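Search this blog
Type and hit enter

Sunday, March 3, 2019

The ticket on Kimalside Road

So I got my first speeding ticket in my whole adult life last week, and I'm still a little pink in the face over it.

If you know Kimalside Road you know the stretch I mean. It's 45 all the way out past the feed store and then it drops to 30 at the bottom of the hill, right where your car wants to go faster all by itself. I've driven it a thousand times! I was singing, I'll admit that, and I came down the hill at 48 and there were the lights in my mirror.

The officer was perfectly nice. He asked if I knew how fast I was going and I said "probably too fast," and my sister says you should never say that. Well, I said it. He was back in his cruiser for what felt like a month and then handed me a ticket for $104 and told me to have a safe day. 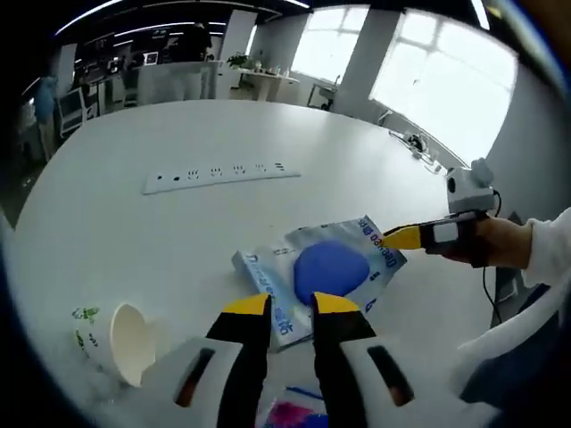 Anyway, I went to the town meeting on Tuesday, mostly to grumble. Leen Geagea from the road department had the numbers from that box they strapped to the pole in June. In one week 1,898 cars came down the hill and more than 700 of them were over the limit (so I have company). She wants a second sign farther up, before you start rolling, and one of those flashing ones that shows you your speed. I went in ready to argue and ended up clapping.

One man behind me wanted speed bumps. On a hill! In winter! Leen was very patient with him.

I thought about fighting the ticket. Tsz-kin Tam at work fought his and got it knocked down, but he had to take a whole morning off and sit on a bench outside the courtroom, and he came back crankier than when he left. I paid mine online. There was a "convenience fee" - of course there was.

Now I brake at the mailbox with the rooster on it and creep down like I've got a wedding cake in the back seat. A pickup honked at me on Thursday. Let him honk, he can meet the officer too.

3 comments

Marcy D.
They got me in the same spot two years ago. I was on my way to the DENTIST.

hilltop_ron
Speed bumps work fine if the plow driver knows where they are. Just saying.

Jo
Which mailbox is the rooster one? I thought that was a turkey.

Recent posts
The Stanetti place finally sold
New wipers, same squeak
Parallel parking at my age
What I keep in the glove box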